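Filed under: Small Rooms / Storage / Before & During

The Cabinet in the Back Room: A Gallery

Every place we have lived in has had one piece of furniture that everyone agreed was useful and that no one ever opened on purpose. At our old apartment in Trodau it was a dresser. Here in Hekstead it is a walnut-colored cabinet with two doors, which came from a Drillow outlet store flat-packed, with 14 bolts more than the instructions asked for. I kept the bolts. They're in a jar. The jar has moved house with us, so in a sense it's the longest-serving item in this story.

This page was supposed to be a grand tour of the finished back room, with before and after shots and a paint code. The paint is still in the can. What I have is a cabinet, a carpet and a lot of opinions, so the gallery is going to be mostly those, with one picture to keep me company.

First, the carpet. I bought it in January, in the sales, when it is dark by late afternoon and every color looks reasonable. I told the person at the counter I wanted something that wouldn't show the dirt. I was thinking of crumbs. I had not considered that a carpet capable of hiding crumbs is also capable of hiding screws, shelf pins and the small plastic cap off a glue bottle, all of which I have since located with my feet.

Then the cabinet. The plan was to empty it completely, wipe it out, and put back only what had earned a place. I gave it one evening. Over the next two weeks I learned that it had been holding 209 separate objects, and I know the number because I wrote them all down in a notebook, believing that a list would make me ruthless. It made me sentimental. Nobody should have to write the words "spare lid, large" and then look at the lid.

Some highlights from the notebook: four extension cords, one of which extends nothing. A tin of Chettiar tea, long past its best, saved for guests we must not have liked very much. The manual for a fan. A different fan. A puzzle advertised as 3000 pieces, sealed, given to us by relatives who had clearly decided we needed to stay in more.
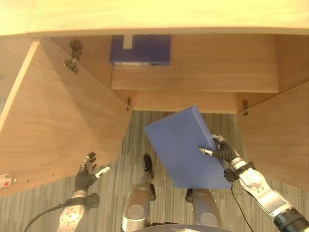
Both doors open, and a dark blue box lying flat on the shelf.

I have grown fond of the inside of those doors. When the cabinet is shut it looks like the sort of thing you'd find in a dentist's waiting room, respectable and a bit beige in its manner. With the doors swung out you get a good spread of grain, and the whole thing seems to take up twice the wall. It also takes up twice the floor, as anyone trying to get past with a basket of washing will discover.

The hinges deserve a word. I fitted them myself, and then I fitted them again. The concealed kind have little screws for up and down, in and out, and a direction I can only call spite. Turn one and the door drops by a hair. Turn the other and it rises, but now it leans toward its neighbor as though it had something to tell it. I spent most of a rainy afternoon going back and forth with a screwdriver until the gap down the middle was even. It has stayed even, provided you don't look at it from the left.

The shelf was a simpler business. It sits on pins, it can be moved up or down, and in all our time here it has been moved precisely once, by me, to a height that turned out to suit nothing we own. Tall things hit it. Short things look lost underneath. I'm leaving it where it is as a matter of principle.

As for what goes back in, we have rules now. There are 2:

Flat things may lie flat. Anything that has to be balanced on top of another thing lives somewhere else.

If it hasn't been used since the move, it goes in the hall for a week, and if nobody trips over it or asks after it, out it goes.

The second rule has been a disappointment. People do ask after things. Put a cracked colander in a hallway and it will suddenly have a future: it could hold clothespins, it could be a planter, it could go to camp. The extension cord that extends nothing was claimed within the hour. The fan manual went quietly, and then the fan started making a noise.

Still, there is less than there was. I can wipe down the bottom panel without first conducting negotiations, and the doors close with a single push where they used to need a hip. The tea is gone. The puzzle is under review – there's talk of clearing the dining table for it, which would mean finding a place for everything on the dining table, and I have a fair idea where that would end up.

The paint is next. It has been next since spring.

More in Small Rooms

The hall closet, part one
The hall closet, part one again
Four hooks and where they fell off
What we keep under the stairs in Hekstead
A drawer for cords
Choosing a gray carpet in poor light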